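分类：邮件列表存档 / 硬件维护 / 旧机拆解
最后更新：一月

主题：Re: 旧台式机拆件顺序，以及标签怎么记
发件人：Deepak Bhatt
收件人：Estcombe 硬件维护列表

Bouchra，各位好：

先回你问的顺序，再说标签的事。

Bouchra Benmoussa 写道：
> 大家好，Kabbaj 那批旧台式机已经搬到楼下了。我按 Magdy 以前
> 的单子拆了一台，卡在两个地方。一是单子上写先拆散热器再拆
> 硬盘，可是机箱侧放的时候，电源线正好挡在硬盘架旁边，手伸
> 不进去。二是登记表里“主板标识”这一栏，到底抄板上印的字，
> 还是抄机箱外面的服务编号？Ehab 说抄哪个都行，Shaimaa 说
> 必须抄编号。另外内存要不要和主板一起装袋？
> Bouchra

Magdy 那张单子是按立式机箱写的，当时我们还在 Planis 的旧库房里干活，机器都立着拆。现在一律侧放，开口朝上，顺序要改一下：

1. 断开电源线，按住开机键几秒钟，再打开侧板。
2. 先把硬盘架旁边那几束电源线从卡扣里松出来，拨到一边。先别急着从主板上拔插头，只要让出手的位置。
3. 取硬盘。蓝色的塑料件是释放卡扣，捏住再往外抽，不要撬。数据线插头往往很紧，捏着插头拔，不要拽线。
4. 取内存条，两端卡扣同时按下。
5. 拆主板上的黑色散热片。如果硅脂干了粘得很牢，左右轻轻转几下，不要直接往上提。
6. 处理器留到最后。金属压架松开以后竖直拿出来，马上放进硬壳盒。 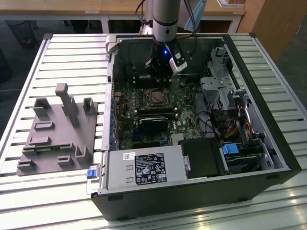 电源一般不用拆。登记表里电源那一行要填的是黑色标签上的型号和额定功率，机箱侧放以后标签大多朝上，不拆也能抄。旁边如果另有白色条码贴纸，扫一下就行，扫不出来就手抄。有几台的条码磨花了，不要为了看清楚去刮。

关于主板标识：板上印的“DELL”只是厂牌，同一厂牌的板子我们手里有好几种，光抄这个分不出来。Shaimaa 说得对，要抄机箱外面的服务编号。如果机箱贴纸已经掉了，再去找主板上的料号，备注里写“料号”两个字，免得以后和编号混在一起。上个批次的 907 号和 1532 号就是这样弄混的，Ehab 后来对了一个下午才对出来。

内存不要和主板一起装袋。内存单独用小号防静电袋，袋子外面写整机的登记号。主板如果还要用，就留在机箱里，不必卸下来。扩展槽的挡片也留在原位，Flideck 那边收机箱的时候会查挡片齐不齐，上次缺了几片，被退回来重新配。

还有几件小事：

台面上除了正在拆的那台，不要再放第二台。螺丝按部位分格放，硬盘螺丝和机箱螺丝螺距不一样，混了以后拧坏过螺孔。

彩色线束不要剪，也不要用扎带勒死，原来怎么弯就怎么放回去。以前有人为了好看把线扎成一捆，结果装回侧板时压到了插头。

硬盘取出来以后直接交给 Shaimaa Ezzat，登记号从 2902 往后排，不要自己放进柜子。219 号那块盘现在还没找到，如果谁在抽屉里看到，请回信说一声。

新的顺序我写进共享文件夹里那张单子了，旧单子改名加了“立式”，暂时不删，Magdy Bensaid 说库房里还有几台大机箱只能立着拆。Bouchra 你先按新顺序再拆一台，硬盘架那里如果还是伸不进手，告诉我是哪个型号，我下午四点以后都在楼下。

Deepak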